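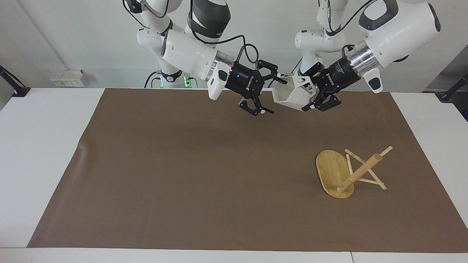 Gripper Trials: Frequently Asked Questions

Last updated in April by Nathalie Campbell

Which setup are the trials run on?

A two-arm torso with a Robotiq two-finger gripper on each wrist. The table is covered with a brown mat. All times and scores on the results page come from this table unless the row is marked "Sæther", in which case they come from the single-arm bench at the Sæther site.

Which grippers are being compared?

The two-finger Robotiq units are the baseline. Against them we are trying the Ustow soft fingers and the Gekby parallel jaw. Each candidate gets 20 runs per object. The Watier suction head was dropped after the first round and its results are in the archive.

Do you change both grippers at once?

No. The candidate goes on one arm and the baseline stays on the other. Ekow Sarpong tried swapping both in the first round and we could not tell which side was causing the drops.

What are the test objects?

Mostly awkward ones. The white faceted part is 3D-printed and has an open cavity, so a finger can go inside it or close on the outside. Both count as a valid grasp, but write down which one you used. The bamboo piece has an oval base board, a long dowel set at an angle and thin crossed sticks under it. It is scored on the dowel only. A grasp on the crossed sticks is a fail even if the piece comes up.

Can I bring my own object?

Yes, if it weighs less than 2 kg and has no liquid in it. Send the drawing or the print file to Simone Rangel first. Objects with loose parts need to be taped.

What counts as a successful handover between arms?

The receiving gripper closes, the giving gripper opens, and the object stays up for 3 seconds. If it turns in the fingers but does not fall, mark it "slip". Slips are reported in their own column and are not added to the failures.

Why is there a mat on the table?

The bare white top gave us glare in the overhead view, and hard parts slid when a finger touched them. The mat fixed most of the sliding. It does wrinkle, so smooth it out between objects.

"Left" and "right" look reversed in the recordings. Is that a mistake?

No. We name the arms from the robot's side. In a view from the front of the table, the robot's right arm is on the left. The log files use the same names.

Does the gripper cable affect the results?

It can. The cable needs slack for the wrist to turn, but a large loop will catch on tall objects. Turn the wrist through its full range by hand command before the first run and watch the loop. Mélanie MacPherson found that 9 of the early failures were cable snags, and those runs were repeated.

Do the force settings carry over from one gripper to another?

No. The same number means something different on each controller. Start from the low setting listed for that gripper and go up one step at a time.

How do I book the table?

Write to Ginette Chan with the gripper, the objects and whether you need one arm or both. Morning slots go first.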